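Opinion | Machines & Work
July, by Ilari Vuorinen
14 comments · 63 shares

Count the afternoons, not the episodes

When people in my line of work want to impress each other, they give the size of their dataset. At Tellby we had 2,000 demonstrations of one task by the end of spring, and I said that number out loud at every opportunity. I now think it was close to useless, and that we should stop asking for it.

The task was dull. One arm picks up a small object, the other steadies whatever it is going into, and the object is put down where it belongs. A person guides the arms through it, the joint positions and camera images are saved, and the learning system is trained on the lot. Everyone who does this knows the routine. You reset the table, you do it again, you reset the table.

After the first hundred or so, the person doing the guiding gets good. They find a path that works and they stick to it. The object goes back to the same patch of paper because that is where the hand naturally puts it. By the end of the day you have a folder full of the same movement, recorded by someone who was thinking about their tea. Ours went into training as 2,000 examples. I would put their real worth at a small fraction of that.

We found this out when the Vaher group sent us a set of theirs to compare. It was 2,678 episodes, so larger than ours, but that was not what made the difference. They had a rule that the operator changed after every short session, and the next operator was not allowed to tidy up first. Whatever had been left on the table stayed there. Their system coped with a shifted object far better than ours did, and it coped with clutter we had never thought to include.

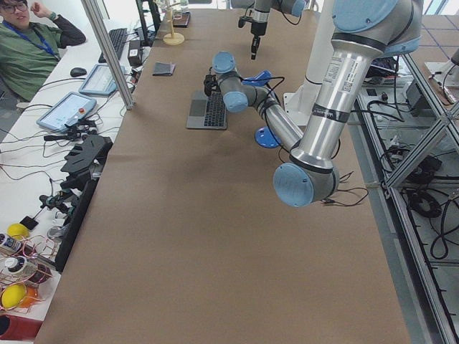
Two arms over the papered table, with a laptop keyboard under the nearer gripper. Spare hands and control tablets are on the desk alongside.

I used to clear a bench before I let anyone record on it. It felt like good practice, the way wiping down a kitchen counter is good practice. But a system trained on a bare table learns about a bare table, and the places we say we want to send these machines do not have any. The stockroom at Hirnmont, where our first trial ran, had tape, mugs and somebody's gloves on every surface. The arm stopped dead at the gloves.

There is a fair argument against me. Mess is hard to control, and if you change everything at once you cannot say which change helped. A colleague put this to me quite sharply, and for a research paper she is right. You want one thing moved at a time. For a machine that has to do a job, I would still take the mess, as long as someone writes down who was guiding, when, and what was different. We did not write it down. We had a spreadsheet with 2 columns, the episode number and whether it had worked.

The failures are the other thing. Most groups throw them out, and so did we. A dropped object followed by a second try is a failed episode in the spreadsheet, yet it is the only place the system could ever see how to recover from a drop. At Ostthorpe they keep these and tag them, and I think they are right to.

None of this is expensive. It does ask for more patience from the people at the bench, who are usually the youngest in the room and the least consulted. They know when a session has gone stale well before the rest of us do. I would let them end it when they say so, and I would pay them the same for the day.

Episode 2,001 was recorded by a new starter who held the controls the wrong way round for most of it. I have watched it several times since, and we have kept it in.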